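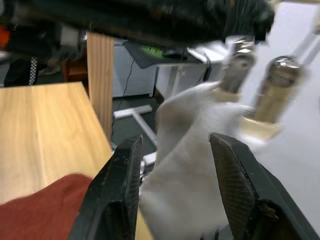

The manipulation program at the Saltero Institute in Dillport has spent the past year gathering demonstrations for a learning system intended to handle household fabrics. Gunnel Lindqvist, who directs the collection work, met with the newsletter on September 18, 2021, to discuss its progress.

According to Lindqvist, cloth was selected at the request of the program's partner, Gwynne. "A rigid part has one shape, and you can write it down," she said. "A cloth has a new shape every time it is set down. We decided that the system should learn from examples given by people."

Operators guide the arm through each task while a small camera at the wrist records the view between the fingers. A session consists of 35 demonstrations, after which the operator is relieved. The present set contains 1000 accepted demonstrations. A further 170 were set aside, most of them for gaps in the joint readings.

Failed grasps are retained under a separate label. Lindqvist regards this as the most significant change from the first set. "We used to delete them," she said. "The system then had no examples of a cloth slipping, and it carried on as though it still held something."

Asked whether surroundings should be kept plain, she replied that the institute had tried this and abandoned it. Policies trained at a bare table performed poorly once other objects were nearby. Operators are now instructed to leave ordinary items within view and to move them between sessions.

Blurred images are also accepted. "The wrist moves, so the picture blurs," Lindqvist said. "It will blur when the system is running, too."

The labeling software, Faltel, is maintained by two members of her staff. A second set, covering folded towels, is scheduled to begin in December with 100 demonstrations from newly trained operators.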